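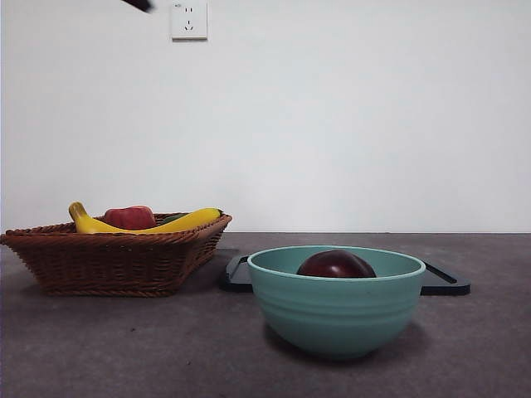
# Sixty days without buying anything for the kitchen

I should say at the start that I like stuff. I'm the person who comes home from a weekend by the sea with a butter dish. So when my editor asked who fancied giving up kitchen shopping for 60 days (food allowed, everything else banned), the whole office turned round and looked at me.

It began with a drawer. Mine had stopped opening, and when I finally got a ruler in and wiggled it free, I found a melon baller, a second melon baller, a cherry stoner and a thing for doing spirals that I'd used on one courgette in July and then never again. I don't even like melon that much!

## The first fortnight

Easy, if I'm truthful. I was smug. I walked past Kumell, the homeware shop at the bottom of our hill, twice a day with my nose in the air. I told people about it at parties. Then my potato masher snapped, halfway through a pie for eight, and I had to do the rest with the bottom of a mug, which takes ages and gives you a sort of lumpy wallpaper paste. They ate it. They had quite a lot of wine first.

After that I started noticing how often I reach for my phone when something in the kitchen annoys me. Lid doesn't fit? Buy a lid. Onions make me cry? There are goggles for that, and I had them in my basket at one in the morning before I remembered. I wrote down every single thing I nearly bought, and by the end of the first month the list was 3 pages long and included a fondue set.

## A visit to Afshin

I'd heard about Afshin Ghasemi from a neighbour who did his evening cookery course, and I rang him up hoping for sympathy. He laughed at me. He cooked for years in a restaurant called Sakai, and at home he has one big knife, one small knife, two pans and a wooden spoon that was his aunt's. "You want a garlic press?" he said. "You have a press. It's your hand and the side of the knife."

He made me lunch, and I watched like a hawk. Aubergines straight on the flame, peeled with his fingers, chopped up with garlic and tomato and an egg stirred in at the end. The whole lot used one pan and I could have eaten it three times over. He wipes down as he goes, too, so there's always somewhere to put the next thing. I've never managed that. At my house the chopping board balances on the post.
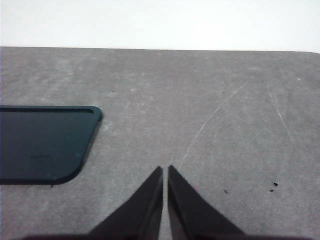
*A clear stretch of worktop makes everything easier.*

What I took home was mostly about space. I'd been thinking of my kitchen as too small for years, and I'd had a quote from a firm called Cloken to knock through into the hall. But when I emptied the cupboards on to the living room floor I had 168 things, not counting plates and cutlery, and I used perhaps a quarter of them. Four went back in for cakes. The waffle iron went to my sister, who has already stopped speaking of it.

## So, am I cured?

Not remotely. The day the ban ended I went straight down to Kumell and bought a masher - a plain one, steel, and I love it. I also picked up a butter dish, stood there holding it for a good five minutes and put it back. Then I went round again and picked it up a second time.

The list is still on the fridge, though, and I do add to it before I buy anything now. Most things look a bit silly after a week. The fondue set doesn't, and my birthday's coming, so if anybody from the office is reading this, I'd like the red one.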